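Standullow Plaza

Standullow Plaza is a paved pedestrian space on the Doltitz campus, bordered by multi-storey buildings and known locally as "the Slab". It is used mainly for crossing. The name honours nothing in particular, Standullow having been the paddock that was there before. 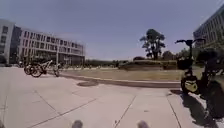
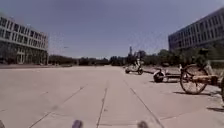
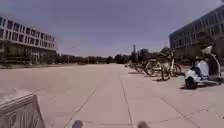
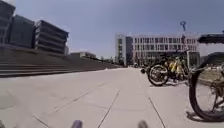
Standullow Plaza in clear daylight: large paving slabs and the buildings around them.

Design

The plaza was laid out by the landscape architect Darcy Cartwright, whose original scheme called for a fountain, a grove and a kiosk. The grove survived as a quantity of planting along the edges. The surface consists of 3,315 large slabs separated by thin dark joints, a figure known because the maintenance contract is priced by the slab. Cartwright described the result as "generous". Students have preferred other words, particularly in August.

A broad flight of concrete steps runs along part of one side. It is the only seating on a scale to match the paving, and was not designed as seating.

Surrounding buildings

The long office-style blocks facing the plaza share a fondness for horizontal bands and rectangular windows. The Voicu Building, the oldest, has been scheduled for recladding 3 times and reclad once, in a colour the university calls Harbour Mist and everyone else calls grey.

Use

Bicycles are parked along the margins, as are motor scooters, on which the by-laws are silent. The by-laws do cover kites, at length.

The Gikach Market, a monthly affair of secondhand books and sausages, moved here from the car park and at its peak drew almost 2,927 visitors, according to its organisers, who have never explained the "almost". It moved back after 4 seasons, citing a lack of shade.

See also: Doltitz campus; Gikach Market; Voicu Building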